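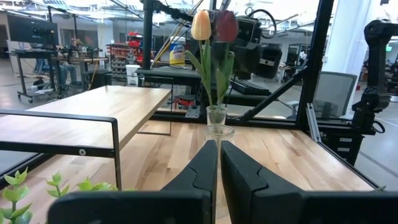
Eylül Toprak remembers that her first question was about lunch. If the arm kept working through the break, would people at Mitness still be allowed to take one together? They would, as things went, and they do! But her question is a wonderful place to begin, for it goes straight to what this chapter is about: the working day, and how it shifts when a machine takes on part of it.

Chapter 7
Working Next to the Arm

Picking up a glass bottle is an easy job for you. For a robot it is a small adventure. Two fingers have to close on something clear, smooth and breakable, and a vase of tulips standing right behind it had better stay upright. People at Mitness spent much of January on jobs of this kind, and the plant's packing hall was never quite the same afterward.

Before the change, a packer handled 393 bottles in a shift. With the Plerkon cell running, the same packer looks after about 681, and touches very few of them. So what fills the hours? Watching, mostly – and clearing jams, teaching new grips, arguing (often cheerfully) over where the arm should stand. Some packers love the new work. Others miss the rhythm of the old one, and we will take them just as seriously.

In Section 7.1 we follow one shift from start to finish. Section 7.2 looks at pay and job titles, which changed more slowly than the tasks did. Section 7.3 turns to safety, and to the moment when a person reaches into a space the arm also uses.

Key terms: work cell, gripper, handover, task shift

Before you read on, write down one thing you do with your hands every day, and each small decision it asks of you. Keep the list. You will need it in Section 7.1.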